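Pinine – Hilfe von Nachbarn für Nachbarn
Rubrik: Wohnen > Schlafzimmer > Schränke und Aufbewahrung

Hemden vom Bügel direkt auf dem Bett zusammenlegen und in ein Würfelregal räumen – welche Reihenfolge, welches Faltmaß?

eingestellt von kantenmass, So., 17. Januar

Ich räume gerade mein Schlafzimmer um und möchte einen Teil der Oberbekleidung aus dem Kleiderschrank in ein offenes Würfelregal verlagern. Der Schrank ist voll, die Stange hängt in der Mitte 3 mm durch, und ich will Gewicht herunternehmen, bevor ich über eine Mittelstütze nachdenke.

Rahmenbedingungen:

Das Zimmer ist klein. Einen Tisch gibt es nicht, als Arbeitsfläche kommt nur das Bett in Frage. Die Matratze ist mit einem Spannbettlaken bezogen, Decke und Kissen kann ich zur Seite legen. Am Kopfende steht ein Stauraumelement von Pornadton, das zum Bett gehört und mit Winterbettwäsche belegt ist. Dort geht nichts mehr hinein.

Das Regal ist ebenfalls von Pornadton, offene Fächer, lichte Breite 33 cm, Tiefe 38 cm. Es ist komplett leer. Die Fächer haben keine Rückwand, hinten kommt also die Zimmerwand.

Es geht um Hemden und Freizeithemden, überwiegend Baumwolle, einige mit Viskoseanteil. Alles hängt derzeit auf Holzbügeln. Pullover liegen bereits und sind nicht das Thema.

Meine bisherigen Versuche waren unbefriedigend. Auf der Matratze verrutscht der Stoff beim Einschlagen der Ärmel, die Pakete werden ungleich breit, und im Stapel kippen sie nach vorn. Außerdem habe ich den Eindruck, dass ich jedes Stück dreimal anfasse: vom Bügel nehmen, ablegen, wieder aufnehmen und ausrichten.

Konkret möchte ich wissen:

Nimmt man das Hemd vor oder nach dem Ablegen vom Bügel?
Welches Faltmaß ist für 33 cm lichte Breite sinnvoll?
Wie hoch darf ein Stapel werden?
Wohin mit den leeren Bügeln?

Ein Faltbrett der Firma Broltent habe ich mir angesehen, möchte es aber nur kaufen, wenn es einen messbaren Unterschied macht.

2 Antworten, 2.371 Aufrufe

stoffbreite schrieb:

Ich habe den gleichen Umbau im Dezember gemacht, anderes Regal, gleiche Aufgabe. Die Matratze als Unterlage ist brauchbar, wenn man zwei Dinge beachtet: Das Laken muss gespannt sein, und es darf nichts in der Arbeitsfläche liegen. Eine Falte im Laken drückt sich nicht in den Stoff durch, verschiebt aber die Kante beim Einschlagen. Das summiert sich über den Stapel.

Vorbereitung: Decke vollständig vom Bett. Kissen an den Rand oder auf den Boden. Laken mit beiden Händen von der Mitte nach außen streichen. Im Kopfbereich bleibt meist etwas Stoff stehen, dort ohnehin nicht falten. Die beste Zone liegt im mittleren Drittel, weil man dort im Stehen mit gestreckten Armen hinkommt, ohne sich abzustützen. Sobald man mit dem Knie auf die Matratze geht, neigt sich die Fläche.

Zur Reihenfolge: Das Hemd bleibt auf dem Bügel, bis es liegt. Der Bügel hält die Schulterlinie, und genau die braucht man als Bezugskante. Wer das Hemd in der Luft vom Bügel nimmt, muss sie danach neu suchen. Das ist die von dir beschriebene dritte Berührung.

Ablauf pro Stück:

1. Hemd am Bügel aus dem Schrank nehmen und über die freie Fläche des Bettes halten, bevor irgendetwas geöffnet oder ausgezogen wird. Ein gelb-schwarzes Hemd auf Holzbügel über grauem Laken, daneben der weiße Schrank:
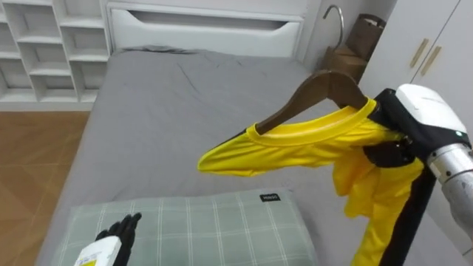
2. Bügel absenken, bis der Saum aufliegt, dann das Hemd in Richtung Saum ablegen. Die Vorderseite kommt nach unten, die Knopfleiste liegt mittig.

3. Obersten Knopf öffnen, falls er geschlossen ist. Bügel durch den Kragen herausziehen, dabei mit der freien Hand die Schulternaht festhalten. Nicht über den Saum herausziehen, das verzieht den Rücken.

4. Erste Seite bis zur Mitte des Schulterstücks einschlagen, Ärmel gerade nach unten zurücklegen. Zweite Seite ebenso. Die Manschetten sollen innerhalb der Paketbreite enden.

5. Saum eine Handbreit hochschlagen, dann das untere Drittel, dann noch einmal bis unter den Kragen.

6. Paket umdrehen und ablegen. Nicht glattdrücken, nur die Seiten mit den Handkanten ausrichten.

Faltmaß: Bei 33 cm lichter Breite würde ich 24 bis 25 cm nehmen. Zwei Stapel nebeneinander gehen bei Hemden nicht sinnvoll, dafür wäre die Breite auf 16 cm begrenzt und der Kragen knickt. Ein Stapel pro Fach mit Luft links und rechts, damit man mit der flachen Hand unter ein mittleres Paket kommt. Länge des Pakets 34 cm, dann bleiben bei 38 cm Tiefe hinten 4 cm Reserve. Kragen nach hinten, Falzkante nach vorn.

Stapelhöhe: Ich höre bei acht Hemden auf. Darüber gibt es zwei Effekte. Die unteren bekommen Pressfalten, und die Kragen tragen hinten so stark auf, dass der Stapel nach vorn kippt. Den zweiten Effekt beschreibst du schon. Gegenmittel ist, jedes zweite Paket um 180 Grad zu drehen. Sieht weniger einheitlich aus, liegt aber waagerecht.

Viskose: Nicht falten, wenn es sich vermeiden lässt. Diese Stücke auf der Stange lassen und nur die Baumwolle auslagern. Wenn die Stange nur 3 mm durchhängt, reicht die Entlastung wahrscheinlich.

Faltbrett: Ich habe eines von Wang, das Modell von Broltent kenne ich nicht. Es bringt gleichmäßige Breiten, auf einer Matratze aber nur mit einer festen Unterlage darunter, sonst klappen die Flügel nicht sauber. Ein Stück Karton in 25 cm Breite erfüllt denselben Zweck. Auf den Rücken legen, Seiten darumschlagen, vor dem letzten Falz herausziehen.

Leere Bügel: Während der Arbeit ans Fußende legen, alle Haken in eine Richtung. Nicht zurück auf die Stange hängen, bevor man fertig ist. Sonst sucht man zwischen leeren und belegten Bügeln.

regalboden_nord schrieb:

einfach rollen statt falten. mache ich seit Jahren so, passt mehr rein.

kantenmass schrieb dazu:

Bei T-Shirts ja. Bei Hemden mit Kragen und Knopfleiste bekomme ich durch das Rollen Querfalten im Brustbereich. Außerdem rollen sie aus dem offenen Fach heraus, wenn man eines entnimmt.

regalboden_nord schrieb dazu:

dann halt Körbe rein

leerfach schrieb:

Ergänzung zur ersten Antwort, der ich in den meisten Punkten zustimme.

Fehlende Rückwand: Die 4 cm Reserve hinten sind kein reiner Gewinn. Ohne Rückwand liegt der Kragen des hintersten Stücks früher oder später an der Zimmerwand an. An Innenwänden ist das unkritisch. An einer Außenwand würde ich das Regal 3 cm abrücken und oben gegen Kippen sichern, mit Winkel und Distanzstück. Textilien direkt an einer kalten Außenwand nehmen Feuchte auf, im Winter besonders.

Belegung: Fächer in Griffhöhe zuerst, das untere Fach zuletzt oder gar nicht. Dort sammelt sich Staub, vor allem bei Regalen, die ohne Füße direkt auf dem Boden stehen. Wenn doch etwas hinein muss, dann Dinge in Boxen. Helle Hemden nicht in Fächer mit direkter Sonne, die Falzkante bleicht aus und man sieht später einen Streifen quer über der Brust.

Gewicht: Ein Baumwollhemd mit Holzbügel liegt auf meiner Küchenwaage je nach Stoff zwischen 350 und 450 Gramm, der Bügel hat daran einen spürbaren Anteil. Wer 15 Hemden auslagert und die Bügel auf der Stange lässt, nimmt also weniger Last weg als gedacht. Überzählige Bügel aus dem Schrank nehmen und gebündelt lagern. Zwei Gummibänder, eines am Haken, eines am Steg.

Zur Stange selbst: Miss die Durchbiegung noch einmal bei leerer Stange. Geht sie nicht zurück, ist sie bleibend verformt. Eine runde Stange kann man dann um 180 Grad drehen, bei einer ovalen geht das je nach Lager ebenfalls. Die Mittelstütze wäre erst der nächste Schritt.

In einem Punkt abweichend: Ich lege das Hemd mit der Vorderseite nach oben ab, ziehe den Bügel heraus und drehe es dann an den Schulternähten um. Ein Handgriff mehr, dafür sehe ich, ob die Knopfleiste gerade liegt. Bei Stoffen mit Streifen oder Blockfarben lohnt sich das, bei einfarbigen nicht.

kantenmass schrieb dazu:

Danke an beide. Faltmaß 25 cm mit Kartonschablone übernommen, jedes zweite Paket gedreht, Stapel stehen gerade. Viskose bleibt im Schrank. Die Durchbiegung der leeren Stange messe ich am Wochenende und trage den Wert hier nach.

Status: beantwortet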